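Sorting bricks, and why I don't buy the system

7/12/26

I have now read more advice about sorting toy building bricks than I have about my own taxes, and I believe very little of it. The advice comes with a lot of confidence. Sort by color. Never sort by color. Sort by shape, then by size, then by how often you reach for the piece, and keep a written index. One guy wants you to photograph each drawer.

What set me off was the Gramuver cabinet. My sister-in-law passed hers along in June when they moved, and it has 44 little drawers, each with a slot in front for a paper label. She told me it had changed how her kids play. I asked if her kids had put the bricks away in it and she changed the subject, so make of that what you will.

I gave it a fair try anyway. I dumped the big tub out on the table and started filling drawers, and for an evening I enjoyed myself quite a bit. Wheels went in one, windows in another, then the flat pieces, then the thin flat pieces, then the ones I'd call hinges. By the time I got down to the pieces that only fit one particular truck we no longer own, I had eleven drawers with a single thing in each, and a heap of ordinary bricks that wouldn't go in the drawer meant for ordinary bricks. The cabinet is built for a person who owns a few of everything. What we own is mostly plain rectangles.

Chae-won Um, who lives across the hall and has three kids to my two, looked at it and asked how long it takes to find a red one. I timed it later. Longer than it took with the tub.

So that's my first complaint. These systems are sold on what they look like when they're full and closed. I've never seen an ad with a kid on the floor and 6 drawers pulled out and upside down next to him, but that was our place by the second afternoon. The labels were fine. My younger one can't read them.
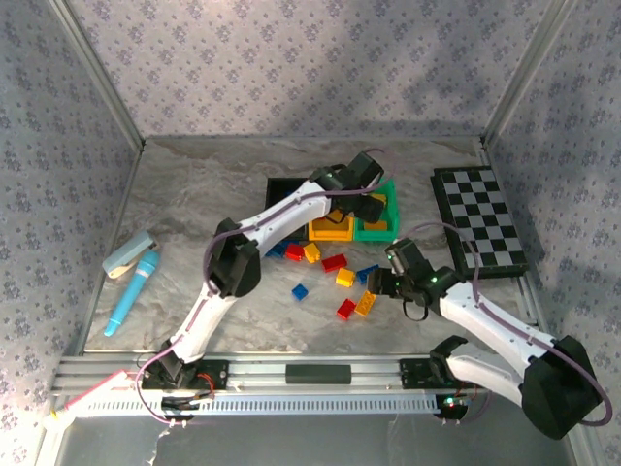

My second complaint is about the other stuff. Every guide I found assumes that a pile of bricks is made of bricks. Ours never has been. There's always a marble in there, a pen cap, a key to something, half a hair clip, a battery I don't trust. You can have the smartest scheme in the world for bricks and you will still be standing there with a pen cap in your hand. The Clonent people sell a set of stacking trays with one marked "misc" and I would like to know how big they think misc is. In this apartment misc would be the largest one and they'd sell it by itself.

I did ask around a little. Hamidreza Vahidi from my old job used to build those big display models and had 800 of some gray piece sitting in a bag, so I figured he'd be a cabinet man. He said he keeps everything in shallow boxes, spreads it out, and looks. I pushed him on it. Didn't he waste time looking? He said looking was most of the hobby. I'm not sure that's true for a seven-year-old who wants a wheel right now, but it's at least a position I can respect, and it costs next to nothing.

Shallow turns out to matter more than I gave it credit for. I'd written it off as one of those things people say. The trouble with our tub was depth: whatever you wanted was at the bottom, so the whole thing got tipped out every time, and then the whole thing had to go back. With a low box you can push the bricks around with your hand and see most of what you've got. I bought two Udent boxes, the low ones without lids, and I've been using a cookie sheet as a third. The cookie sheet is the best of them. It slides better, though the noise is terrible.

What I have now, for anyone who wants to argue with me:

Big bricks in one box. Small bricks in the other. Anything with a wheel, a face or a moving part on the cookie sheet. Whatever isn't a brick goes in a coffee mug and I deal with it when the mug is full.

No colors. I tried colors for a week and spent it deciding whether something was tan or light gray under the kitchen bulb. The kids sorted by color for maybe ten minutes, got into a dispute over teal, and left. People swear it's soothing. Fine, but I notice it's always the adults saying so, usually while doing the kids' share of it.

I'm also not convinced by the cleanup songs and timers. We had a timer. It beeped, they looked at it, it stopped beeping.

The part I can't settle is half-built things. If there's a wall with a door in it, is that a creation or is it just bricks that are stuck together? Take it apart and there are tears. Leave it and by the end of the month there's nothing loose to build with. Right now I let each kid keep one thing on the shelf and everything else comes apart, and I do the taking apart after bedtime, and so far I've only been caught once. The thin flat ones still wreck my fingernails. There's a little lever tool for that, which we had, and which I assume is in the couch.

I kept the receipt for the Udent boxes in case this falls apart too. $46 for the pair, which I think is steep for something a cookie sheet does better. The Gramuver cabinet is in the hall closet with screws in it, and I will admit it's very good at screws. If somebody nearby wants it, email me before I get around to sorting the nails.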